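Plates, plates, plates

I have been meaning to write about dishes for ages, which tells you a lot about how my summer went. We moved into the Dristow place at the start of it and the kitchen has one working drawer and no dishwasher, so I've spent more time thinking about how plates dry than any grown woman should. And now it's September and I have Opinions!

The big one is that I've quit buying sets. I had a set for years, a nice plain one from Erby, and every time a plate broke I'd feel bad about the whole stack. (They discontinued the pattern. Of course they did.) So when the last big box got dropped on moving day I decided I was done with matching and just started picking up single plates I liked. The floral one is my favorite and it cost less than lunch.

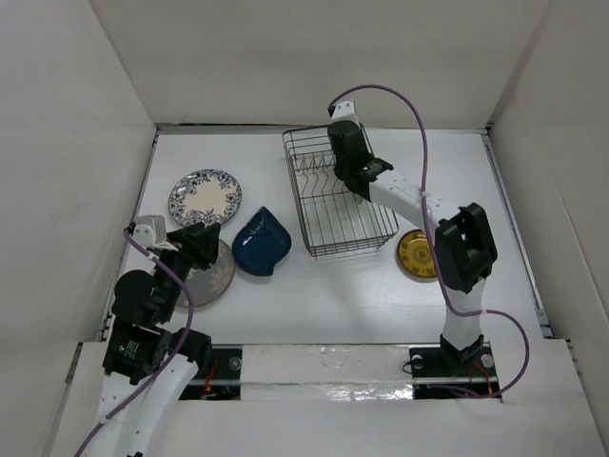
The floral plate and the gray one, my two everyday picks.

My rule is that I have to like a plate enough to eat toast off it by itself. That's the whole rule. I don't check what it goes with. My sister-in-law thinks the cupboard looks like a yard sale and she's right, but I open it in the morning and I get to choose, and some mornings I really do stand there choosing while the coffee goes cold.

What I didn't think through was the rack. When everything is the same size you can load it half asleep. With odd plates, one shape leans nicely and the next one slides down and clonks into its neighbor. My first rack was a cheap plastic thing with fat pegs and nothing round would stay up in it for more than a minute. I put up with it for weeks, then gave it to the garage, where it holds sandpaper now and seems happier.

I like wire much better. I went back and forth between one from Clesov and one from Yu (same price, 20 bucks, and I read far too many reviews of both) and I've stopped caring which is better, because what matters is the slots. You want thin wires and plenty of bends. 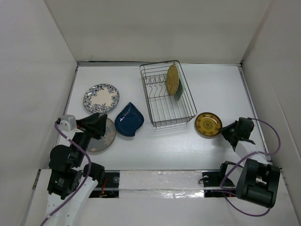

Kitchen & Home

So, loading order. I start at the back with the plates and work forward, and I try to keep the front open as long as I can for whatever turns up last. The yellow and the green are in at the back, one behind the other, and they stand close together, so that's a good pair to start with. Anything with a funny outline waits. The dark blue dish with the teardrop kind of shape is the worst of the bunch for this - gorgeous color, no idea which way is up - and I usually leave it flat on the table till I've figured out what room is left.

I also like spreading things out before I load. It takes up a ridiculous amount of space, but I can see what I've got, and I've chipped a lot less since I started doing it. Rims are where they go first, by the way. Run a finger around the edge before you buy anything secondhand, and do it slowly.

Next up is bowls, which I'm dreading. They hold water in that little ring on the bottom and then dump it down your sleeve when you put them away. If you've got a rack that handles bowls and plates together, please tell me in the comments, I will read every single one.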